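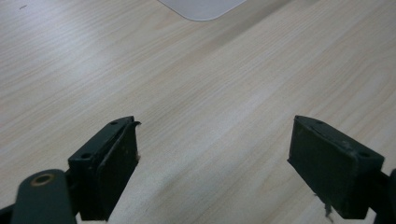
Pale tabletop, fine grain, and one tiny dark speck still to wipe up near the corner.

How to look after a light wood-effect table

I love a pale table. Ours makes the whole kitchen feel brighter, even first thing on a grey morning, and it has stood up to paint, porridge and more board games than I can remember. The catch is that every crumb and tea ring shows! The good news is that it takes very little to keep one looking lovely, and you probably have most of the kit in the house already.

Mine is a laminate top from Schouten, so the steps below are for laminate. If yours is solid wood with an oil or wax finish, stop here and follow the maker's advice, as too much water can mark it.

What you need

Two soft cloths (old T-shirts are brilliant)
A bowl of warm water, 400 ml or so long as it fits your bowl
A small squirt of washing-up liquid
Bicarbonate of soda for stubborn marks
A dry tea towel

The everyday clean

1. Clear everything off, including the trays and mats you normally wipe round. You'd be amazed what collects underneath them.

2. Brush off loose bits with a dry cloth before any water goes near the table. Gritty specks can scratch if you rub them in.

3. Dip the second cloth in the soapy water and wring it out hard. It should feel damp and leave no puddles.

4. Wipe along the grain, from one end to the other. If you go across it, smears seem to hang about in the fine lines, and on a light top you'll spot them the minute the sun comes round.

5. Rinse the cloth, wring it again and go over the table once more to lift the soap.

6. Dry with the tea towel straight away. My favourite bit! The soft sheen comes up beautifully.

Tea rings and felt-tip

Mix a teaspoon of bicarb with a few drops of water until you have a loose paste. Try it on a hidden spot first, then dab it on the mark, leave it for 7 minutes and wipe off gently with a damp cloth. Don't scrub. Repeat if there's still a shadow. Green felt-tip took me three goes, orange came off in one.

Checking for streaks

Crouch down until your eyes are nearly level with the top and look towards the window. Any streaks will jump out at you. Move to the other side and look again before you decide a darker patch is dirt, as shadows are very good at fooling people. I once spent ages polishing the shadow of a curtain.

Things to keep away from it

Scouring pads, cream cleaners with grit in them, bleach, and hot pans straight off the hob. Watch the edges too: water that sits along a join can creep in and make the board swell, so run the tea towel round the rim when you've finished.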